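Two pairs of grippers and a week of small boxes

I've been promising to write up the gripper comparison for ages, and Ok-hee has stopped asking politely, so I've made a big pot of tea and I'm going to get it done this evening.

For anyone who missed the last post, we have two sets of hand-held grippers on loan until the end of November, the Druvex pair and the Stostine pair. You hold one in each hand and do the job yourself, and the recordings are what the arms learn from later on. I had used plenty of joysticks and one very heavy leader arm (my poor shoulder!) but never anything quite like these, and I was rather looking forward to it.

The first thing I'd say is that weight matters far more than I expected. The Druvex comes in at 719 grams a side on our kitchen scales, and the Stostine is 114 grams lighter. That sounds like nothing when you read it, and it felt like nothing for the first ten minutes too, but by mid-afternoon I was resting my elbows on anything that would have them. Itsuki Tsuji, who is a good deal fitter than I am, said he didn't mind either way, and then I noticed he'd quietly swapped to the Stostines after lunch.

We settled on one plain task for both: pick up a small box, carry it over to the clear plastic tray, set it down between the ribs, let go, start again. I covered most of the wooden table with a sheet of white board first, which makes the boxes lovely and easy to pick out on the recordings but does the tray no favours at all, as it very nearly vanishes against it. I may try a dark sheet next time, or a coloured tray if I can find one the right size. 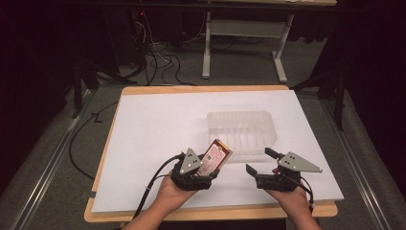
How the jaws behaved

Both pairs will hold a little carton perfectly well if you take it square on. Where they part company is when you catch it at a slant, and I do that constantly, being left-handed and impatient. The Stostine jaws let the box swing a bit and you can ease it straight against the tray. The Druvex jaws hang on to whatever angle you gave them, so you have to put it down and have another go. Ok-hee prefers that, as she likes knowing where she stands, and I can see her point even while I'm grumbling.

Cables and other nuisances

Each gripper has its own cable, and I do wish they didn't. I've found it best to let them drop off the near side of the table and keep my feet well back. A softer, thinner lead would be top of my list if anybody from either firm is reading.

We finished with 1,291 picks between the three of us, and I threw out 56 of them, mostly mine. I'll go through the Vumance controller settings in another post, once Itsuki has sent me his notes.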